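The pleasures of a plain metal ring

I found my first box of them at the Saturday market in Prarkgate, 42 to a tin, and I've been hooked ever since! Key rings, curtain rings, the little split ones for fishing tackle – I love them all.

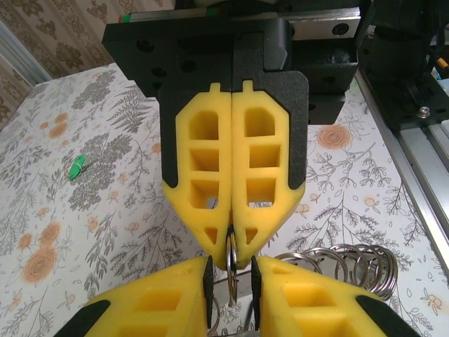
Thin ones are my favourites. They catch the light, weigh next to nothing and hang beautifully from a bit of wire. The hardware shop in Stotov still sells them loose from a drawer, and I never leave with fewer than two. Most end up on a hook by my back door.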